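October, dye shed notebook, carrying on from the page with the tea stain

Madder again. Ignacio's roots came out of the ground at last and I've had 15 of the washed ones chopped and soaking overnight in rainwater, as the tap water at Tretholm is so hard it pushes everything towards brick. I like brick! But Mirjana wants a proper red for the Kolev blanket and I've promised her one now, so there we are.

Mordanted four skeins with alum first thing, the fat two-ply. Skein 3 had a knot in it the size of a walnut and I lost half the morning (my own fault, I tied it in a hurry). Pot went on at ten, kept it low. Last time I let it creep up and the brown came through, and Ashley still has the horrible hat to prove it.
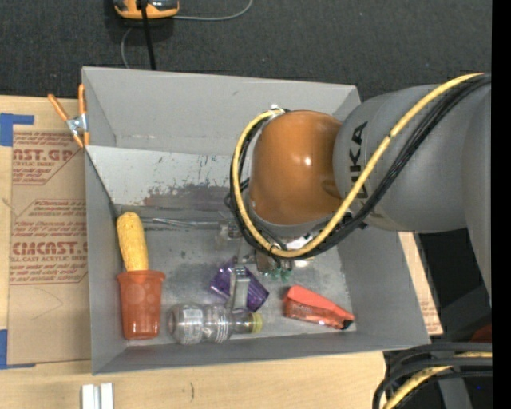

Grey bin on the wooden table.

Pulled the first skein after lunch - a soft coral, nice, but miles off what she asked for. Left the other three in to cool with the bath. Must try a pinch of chalk in the next one. Ilir swears by wheat bran instead and I've never got round to it, so if anybody reading this has a bag going spare please leave it by the scales.

Weights: total fibre 1,130 g before scouring, forgot to weigh after. Again.

Exhaust bath is worth keeping, I think, there's loads of colour left in it. Might do the silk scraps for a peachy pink. Vasilis, don't tip it out!!

Still need: string, labels, a new lid for the small pot, more alum from Atalum.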